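The cable thing, again

I said in the last post that I would write up the fault once I understood it. I don't fully understand it, but I understand it well enough to be annoyed, and it's Thursday and I have a cup of coffee, so you get the write-up anyway.

Short version for people who skim: our two-arm bench setup kept dropping one wrist camera in the middle of a run. The arm didn't stop when it lost the picture. It carried on as if everything was fine, and on one run it kept pulling at a phone charging cable until Ayana hit the stop button.

The job is boring on purpose. Pick up the plug, put it in the phone, take it out, set the cable down. We call the control software Furkureo, after a joke that isn't funny anymore, and the part that decides where the grippers go is a policy we got from Rilon. The Rilon people told us it was "robust to visual dropout." I wrote that down at the time because I wanted to have the exact words later.

We logged 527 runs before the break. In 267 of them the log shows at least one gap in the right wrist camera. That is a lot of gaps for something I was told was rare. Most are short, up to 3 seconds, and if you only watch the arms you would never know. The software holds the last good picture and passes it along with a fresh timestamp, so everything downstream thinks it is looking at now.

Read that again if you write this kind of code. A fresh timestamp on an old picture. Eldana found it, in a helper function that somebody had copied over from an older project called Kunex, where it probably made sense. She sent me the line number with no comment, which I thought was restrained of her.

So that's the software half, and if I were selling something I'd stop there, push the fix and write "resolved." But a stale picture is only a problem if the live one goes away, and I wanted to know why it was going away. The first answer I got was "USB bandwidth." It's always USB bandwidth. I have heard that answer for every camera problem I've ever had, including one that was a dead camera.

Ezequiel lowered the frame rate on both cameras. Same gaps. Mahlet swapped the hub for one we knew was good. Same gaps. Then Bienvenido, who mostly works on the other bench and had wandered over to borrow a screwdriver, asked why there was so much slack on that side and whether it ever snagged.
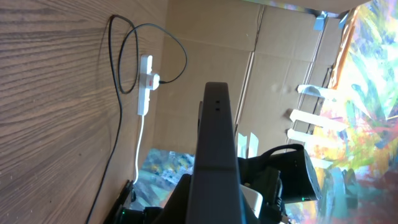
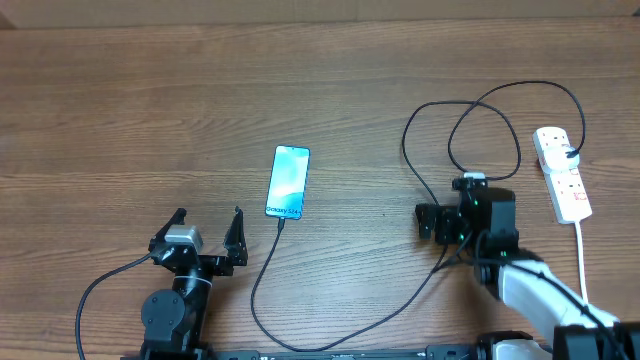

The bench, with the black cable looping its way to the white power strip.

I had stopped noticing the loops. You set a bench up in a hurry, you leave extra cable so the arm can reach, and after a couple of weeks it's furniture. My guess (and it is a guess) is that when the right arm reaches across the table, a loop catches on something, the connector gets a sideways tug, and the camera drops off and comes back. The gaps in the log do bunch up around the long reaches. They also show up in a few runs where the arm hardly moves, and I don't have a story for those.

What bothers me more is the run Ayana stopped. There was a charging cable in play and there was a camera cable nearby, and both are thin and black. Working from an old picture, could the policy have gone for the wrong one? Rilon says no. They say it tracks the plug and not the cable. Maybe. I asked for a test that would show this and got a slide deck.

As for safety, I'm not going to make this sound bigger than it is. These are small arms and they won't break your hand. But a gripper that can close on a cord leading to a power strip, while the computer believes it is looking at a moment that has already passed, is a thing I want fixed before anyone sits closer to it than we do now. "It's only a small arm" is how you end up with a habit you carry over to a big one.

What we've changed so far: the held picture now keeps its real timestamp, and if it's more than a fraction of a second old both arms freeze. They freeze in place, they don't go limp -- we argued over that one for most of an afternoon. The slack is getting tied back along the arm, with enough left at the wrist for the full turn. The power strip is moving off the work side of the table.

What we haven't changed is the policy, as we can't. Mahlet wants to try the Ayele one instead. I'm told it is also robust to visual dropout.

I plan to rerun the whole set in March with the cables tied and the freeze turned on. If the gaps go away I'll say so here, and I'll apologize to Bienvenido for telling him to take his screwdriver and go. If they don't, I suppose somebody will tell me it's USB bandwidth.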